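Galholm Shows 26 Ferri Landscapes, but the Big Claims Need Work
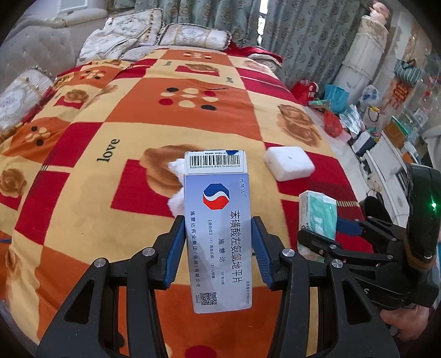
The Galholm Gallery has hung 26 landscapes by the late Concetta Ferri under the title "The Quiet Master of Dreltholm," and both halves of that title are open to argument. Ferri lived in Dreltholm for the last stretch of her life, but most of the pictures on the walls show other places. As for "master," the gallery would like visitors to take its word for it.

The wall text at the entrance says Ferri "changed the way a generation looked at the coast." It does not say which painters belonged to that generation. The catalog doesn't either, although it runs to 96 pages and finds room for two separate essays on her studio window. Anyone hoping to see a picture by a student, a friend or a rival, hung next to one of hers for comparison, will go home disappointed. There isn't one in the building.

None of this is Ferri's fault, and some of the paintings are good. "Low Tide, Fjeld" is the best thing in the show. The mud is put down in long gray strokes with a wide brush, and a single streak of yellow near the horizon does the work of a whole sunset. Two small harbor studies in the back room have the same ease. She seems to have painted them fast and then left them alone, which a lot of better-known painters never learned to do.

The large canvases are another matter. "Storm over the Point" has been given a wall to itself and a bench to sit on, and it can't hold either. The waves have been worked over until they look like carpet. Next to it, "Morning, North Road" repeats a composition that Ferri had handled better in a sketch a quarter of the size. The sketch is hung by the coatroom, where half the visitors will walk past it.

Then there is the matter of dates. Eight of the labels give no year at all, and several others say only "mature period," a phrase the catalog uses freely and never defines. A gallery spokesman said Ferri rarely dated her work and that the order of the hang was "intuitive." That may be so, but the show is sold as the story of a painter's growth, and it is hard to follow a story when the chapters have been shuffled. A muddy orchard scene hangs in the last room as a late triumph. It could just as easily be an early one that didn't come off.

Money is in the picture too. The exhibition is paid for by Storko, the furniture company, which bought 10 of the paintings in March, shortly before the show was announced. All 10 are on display. The labels say "private collection." The company's name does appear on the sponsors' board, but a visitor would have to put the two facts together without help. Asked whether Storko plans to sell any of the works after the show closes, the gallery said it had "no information on that subject." The company did not reply to a written question.

There is nothing illegal in lending your own pictures to a show you are paying for, and small galleries have to find their funding where they can. Still, a museum-style exhibition with a thick catalog does no harm to a painter's prices. The word "rediscovered" appears in the press release four times. Ferri sold steadily in local shops for most of her career and had regular buyers, so it is fair to ask who had lost track of her.

Galholm expects the show to be popular and has printed 600 copies of the catalog. A smaller edition and better labels might have served her more. The harbor studies are not reproduced in it, except as a strip along the inside back cover, too small to show the brushwork that the essays praise.

The gallery says a second Ferri show is being discussed, this one built around her drawings. No works have been chosen and no sponsor has been named.

"The Quiet Master of Dreltholm" is open now at the Galholm Gallery. Admission is free. The catalog is sold at the front desk, and the harbor studies are in the back room, to the left of the stairs.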